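Inventory for the Kasska Crossing

Lirov, November. Room 25, second floor.
The bed had been made so that it could be used as a table.
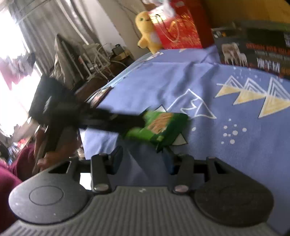 1. Snacks

The regulations of the Kasska ferry allowed each passenger 4 kilograms of hand baggage. Food counted toward the limit. Packaging counted too, and the air sealed in the packaging was assessed by volume at a separate counter.

The green package was therefore the first problem. It had a picture of food on it, printed in orange and yellow, and its contents were light for their size. On the scale it registered 30 grams. The measuring gauge at the pier would read it as a small pillow.

She considered opening it and transferring the contents to a jar. The jar weighed more than the allowance she would save. She wrote both figures on the back of the ticket, number 3849, and drew a line under them.

2. The bag

The black bag was the one she had carried out of Flimeck in spring. The strap had been shortened since then, and the stitching at one end redone with fishing line. It would hold if the load was kept low and close to the body.

Her procedure was to pack the bag, lift it, wait one minute, and unpack it. Anything she had not thought about during the minute stayed behind. By this method she had already eliminated a second sweater, a travel iron and the letters from Uibo. The letters had gone back in at six in the evening. They weighed 25 grams less than the iron's cord, and she recorded this as the reason.

3. The box

The dark box lay on the blue sheet, near the pale yellow triangles. The text on it was white and red, part of it in Chinese, which she did not read. It had been given to her with the instruction to deliver it closed.

A closed box could not be declared by content, only by weight and outside dimensions. She measured it twice. The second result was larger than the first by the width of a pencil line. She sharpened the pencil and measured again.

4. The sheet

The sheet belonged to the boarding house and was not on the list. In the last month she had come to treat the yellow triangles as mountains and the white dots as weather. From the pillow, the nearest range was one arm's length away.

At nine she cleared the bed, item by item, onto the chair – bag, package, box. She pulled the sheet flat with both hands, starting at the corner nearest the door. The folds moved ahead of her palms and went over the side.

The ferry left at five. She set the clock for four, opened the green package, and ate what was in it standing up.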